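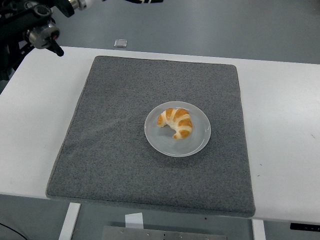 Home Checklists Food Service Premises Contact

Search this site Enter keyword Go

Istgate Serving Table Inspection
Sheet 33. Completed by Rekha Upadhyay, December

1. Table surface clean before service. PARTLY MET. Small specks and smudges on the white top. To be wiped again, including the strips beside the mat.

2. Mat lies flat, corners down. MET. The near side reaches the front edge of the table. Staff should check that it cannot slip forward.

3. Mat suitable for use near food. COMMENT. Grey felt holds crumbs. Brush daily and keep all food on the plate.

4. Plate of suitable shape. MET. Round, with a raised rim.

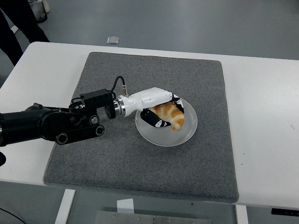
5. Pastry served singly and kept within the rim. MET. One croissant to a plate.

6. Floor clear beyond the table. NOT MET. A small silver square is lying on the grey floor and must be removed or, if fixed, reported to Girish Joshi.

7. Plate stock recorded. MET. The store holds 89 plates.

Items 1 and 6 are to be signed off before the next service.

Comments (2)

Shanti Chaturvedi
Could item 3 ask for a wipeable mat instead? We changed ours at Medum and crumbs are far less trouble.

Ravindra Semwal
Please confirm whether item 6 applies to the corridor as well.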